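Workshop notebook, Sep 14, 2019
1 min read

Came in early to make a start on the big gridded table, which has been bothering me since April. It has collected so many smudges and pencil marks that I can hardly tell a fresh line from an old one! Khanyisile swears by a soft rubber first and a damp cloth after, so that is the order I mean to follow - gently along the wooden strip, please, if anyone else takes a turn.

The steel stand can stay on the table for now. I do like how the round base catches the light, and it's a steady thing to measure from (Birger, I know you want it back).

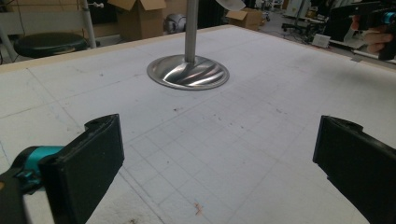
As for the cardboard boxes on the floor, I'd like them gone through before the Bukwood delivery, which is 50 lengths and will want every bit of room we have. Tyra has offered to help on the day, bless her. Stool stays where it is, my knees insist.

Comments

Hjørdis: Leave the pencil marks near my corner, I still need them!

Birger: No hurry for the stand. Next week is fine.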